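Filed under: Workshop Notes > Arms and Grippers > Simulation

Setting the grasp point before you run the real arm

This step assumes the arm model from the Flernstead build loads without errors and the joint limits are entered. Do the tuning in the simulator first. A wrong tool offset on the bench costs a finger pad.

1. Remove the table and floor from the world file. Contacts with the table hide offset errors.

2. Turn gravity off for the ball only. Set its diameter to 40 mm and give it a plain, saturated color that the arm does not use.

3. Open the gripper to 78 mm. Enter the tool offset along the flange axis, in meters. Our first value was 176 mm, typed in as 176, and the solver returned no solution.

4. Move to the pre-grasp pose. Step the simulation by hand and stop when the ball sits between the jaws.

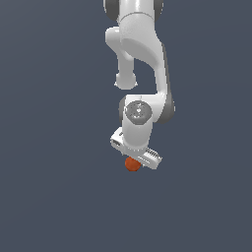 5. Orbit the view and check the ball against both fingers. Looking from one side only is how Candela Montes and I lost a Thursday on the Tendeo script. If one finger touches early, correct the lateral offset and leave the wrist angle alone.

6. Close at 15 mm/s. If the ball shoots out, raise the contact damping before you touch friction. Friction values above 1 will cover up a bad approach.

7. Repeat with the gripper rolled to several angles. Save the offset to tool.cfg only when all of them hold.

The config loader is Marquez 2 or later. Older versions ignore the lateral term and give no warning.

Esko Oksanen

15 comments | 40 shares

Contact | © Flomunby Shared Workshop | Back to top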